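Serkumow launches its first home towel range

24 June 2020

I've been folding towels on my dining table since January, and I can finally tell you why! From today our first towels for the home are on sale, in packs of 2, and I couldn't be more chuffed.

I'm Frauke Nolte, and I started Serkumow after one too many scratchy towels (you know the sort, like drying yourself on a doormat). Ours are microfibre, with a soft pile and a neat stitched hem, and they come in 11 colours. The rusty brown is my favourite by miles.
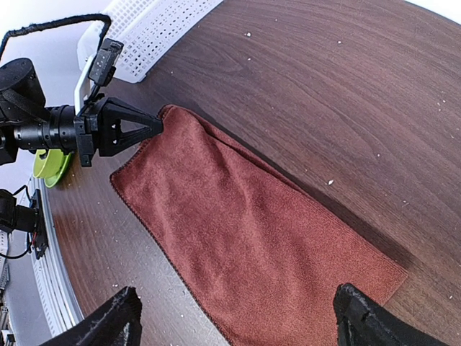 My business partner Tamás Vincze wanted grey and nothing but grey, so yes, there are greys too. He also talked me into a longer shape that folds in half lengthways and then into thirds, and I have to admit my airing cupboard has never looked so tidy – I keep opening the door just to have a peek!

A pack costs £24 from our website, and the first 50 orders get free delivery. If you'd like a towel to try for your magazine or blog, drop me a line through the press page and tell me which colour you fancy.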